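Home | Courses | Student Work | Staff | Contact
Filed under: Student Work, Product Design Year 2, Reports

Storing Kitchen Tools on a Small Counter
Project report by Apinya Sangkhawat
Submitted 2022-10-26

1. Background

The project started in April, when our group was asked to pick an everyday storage problem and work on it for the rest of the course. I picked kitchen tools. The shared kitchen in my building has one drawer, and it is full. Spatulas and ladles end up lying next to the stove or standing in a jar that tips over.

The counter strip I had to plan for is 900 mm long. The drawer is too short for the longer tools unless they go in diagonally, and then it does not close properly.

2. What I compared

I compared 3 ways of keeping tools off the counter: a jar, a wall rail and a mug tree. The rail was the Ratside, which needs screws, and our lease does not allow them. I kept it in the comparison on paper only. The jar was the one already in the kitchen.

The mug tree was my own idea. It has a small footprint and the hooks are high up, so the space around the pole stays usable. It is made for mugs, so the question was whether flat tools could share it.

I asked people in the building which tools they use every day and got 39 answers. The slotted spatula came up most often, so I used one as the main test piece.

3. Layout

I worked on a table with a gridded white surface. The lines made it easier to put things back in the same spot between rounds. I set the positions by eye first and wrote them down after.
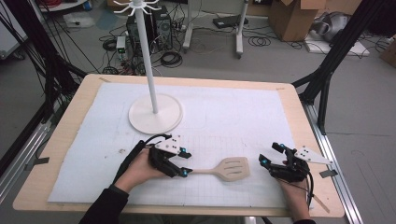
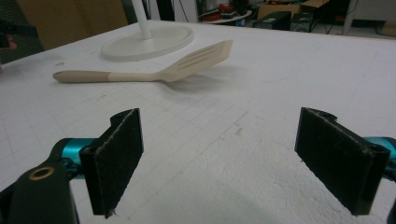 The slotted spatula on the grid.

4. Results

A tool only hangs from a hook if it has a hole or a loop at the end of the handle. Out of the tools people listed, fewer have one than I expected. A loop of string fixes this but gets dirty, and two people told me they would not want it near food.

Weight on one side was the other problem. With tools on one side only, the tree leaned when I pulled one off quickly. Putting mugs on the opposite hooks helped. I would still want a heavier base.

The jar holds more tools than the tree, but getting one out means moving the others. It also collects crumbs at the bottom. The tree was easier to wipe around.

5. Next steps

I want to try a clip that fits over a hook and grips a plain handle. My working name for it is Makari. I have a cardboard version that is too soft and a drawing for a printed one. The opening has to fit thick and thin handles, and I have not solved that yet. The measurements are in the appendix, and the survey answers are in the course folder.

Previous report | Next report | Back to Student Work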